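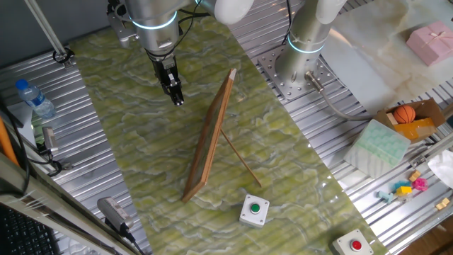
4. Setting Up the Flutton Label Printer for the First Time

Before you start, please check that the box contains the printer, the power adapter, the USB cable, and 2 rolls of Stikness labels. If one roll is missing, write to the shop where you bought the printer and keep the box.

4.1 Loading the labels

1. Put the printer on a flat surface, not in direct sunlight. Leave a hand's width free behind it, so that the lid can open fully.
2. Press both side buttons at the same time and lift the lid.
3. Put the roll on the holder. The labels must come from the bottom of the roll, with the printing side up.
4. Pull the paper under the two gray guides until it passes the front edge.
5. Close the lid. You should hear a click on the left and on the right.

Note: Each roll has 200 labels. The counter does not know when you change the roll, so you have to set it back by hand in the menu Paper > New roll.

CAUTION: Do not touch the print head after a long print job. It can be hot for several minutes.

4.2 Connecting and testing

1. Connect the power adapter first and the USB cable second.
2. Hold the Feed button until the light blinks, then let it go. The printer measures the label length and pushes out some empty labels.
3. Open the Jaidee program on your computer and choose Printer > Add.
4. Select "Flutton 820" from the list and click Test.

If the test label is too pale, increase the darkness by one step and print again. If the text is not straight, open the lid and move the guides closer to the paper, but do not press them against it.

Note: The address book can hold 1,666 entries. When it is full, Jaidee does not show a warning and the new entry is not saved.

Cleaning of the print head is explained in section 5.

Text of this section: Rakiya Bako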